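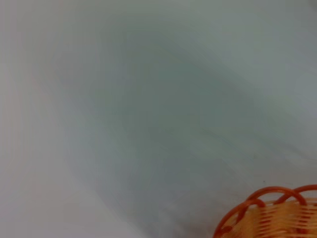
4 Care and placement of small woven baskets

4.1 Scope

This section applies to the small open baskets supplied with Harju tabletop and shelf units, and to baskets of similar construction bought separately. It covers placement, loading, cleaning, reshaping of the rim, and storage. For assembly of the shelf unit itself, see Section 2. For wall fixing with Studstead brackets, see Section 3.

4.2 Before first use

1. Remove the basket from its sleeve. Cut the tie at the base with blunt-nosed scissors. Do not pull the tie through the weave.

2. Run a dry cotton cloth once around the rim and once around the base. If the cloth snags, find the strand end responsible and tuck it back under the nearest crossing.

3. Set the basket on a flat surface and press lightly on opposite sides of the rim. A basket that rocks must be leveled as described in 4.5 before it is loaded.

4. Wipe the surface where the basket will stand. Grit trapped under the base will scratch painted and lacquered tops.

Note: A faint odor on unpacking is normal and clears in a ventilated room. Do not use scented sprays on the strands.

4.3 Placement

1. Choose a level surface larger than the base of the basket on all sides. The full base must be supported.

2. Keep the rim at least 70 mm from the edge of the table or shelf. Rim loops that project past the edge can be caught by a sleeve or a bag strap.

3. Leave enough space between neighboring baskets that the rims do not touch. Looped rims hook into each other easily, and lifting one basket will then drag the next.

4. On pale or glossy tops, fit the felt ring from the accessory bag (part 11). Press the ring on with the adhesive side toward the basket and leave it overnight before moving the basket.

5. Lower the basket straight down onto the surface. Do not slide it into position.

CAUTION: Keep baskets away from radiators, stove tops, and lamps with exposed bulbs. Plastic strands soften with heat and will not return to their original shape. Coated wire strands may crack at the bends.

Note: Strong direct sun fades red and orange strands faster than neutral colors. Turn the basket a quarter turn each month if it stands in a window.

4.4 Loading

1. Place the heaviest items in first, at the center of the base.

2. Fill outward toward the sides. Do not push items into the gaps between the rim loops.

3. Keep the total load to 1000 g for the small size. The medium size, sold with the Bukbridge shelf, is limited to 3000 g.

4. Line the basket with a cloth or a sheet of paper before storing anything that can fall through the weave, such as pins, coins, or loose seeds.

5. To move a loaded basket, put one hand flat under the base and steady the side with the other.

CAUTION: The rim loops are not handles. Lifting by a single loop transfers the whole load to two crossings and will open the weave.

4.5 Reshaping the rim

Rim loops may be flattened in transport or by stacking. Slight differences in height between loops are part of the weaving and do not need correction. Reshape only where a loop has folded inward or has pulled clear of the loop it overlaps.

1. Empty the basket.

2. For plastic strands, hold the affected area in warm tap water for two minutes. For coated wire strands, omit this step.

3. Support the base of the loop between finger and thumb. With the other hand, ease the loop outward until its curve matches those on either side.

4. Check that the overlap runs in the same direction as on the rest of the rim. If it does not, bring the loose loop over its neighbor by hand. Do not use pliers.

5. Let plastic strands cool and dry fully before refilling.

To level a rocking base, place the empty basket upright on a flat surface, lay a book inside it, and leave it for one day. Repeat if required.

4.6 Cleaning

1. Brush dust out of the weave with a soft, dry paintbrush, working from the rim down.

2. Wipe strands with a damp cloth and a small amount of dish soap.

3. Wipe again with clean water and stand the basket upside down on a towel. On coated wire, dry the cut ends first.

4. Do not place the basket in a dishwasher or a tumble dryer. Do not use bleach, acetone, or abrasive pads.

4.7 Storage

Store baskets empty and upright. Baskets of the same size may be nested with a sheet of tissue between them, to a maximum of four. Do not place other goods on top of the rims.

4.8 Replacement parts

Felt rings and base ties can be ordered from Cimulum spare parts using the number on the sleeve. Rim strands are not supplied separately. Keep the sleeve until the basket has been checked against 4.2.

Section revised 1 February 2020. Text: Lerato Mabaso.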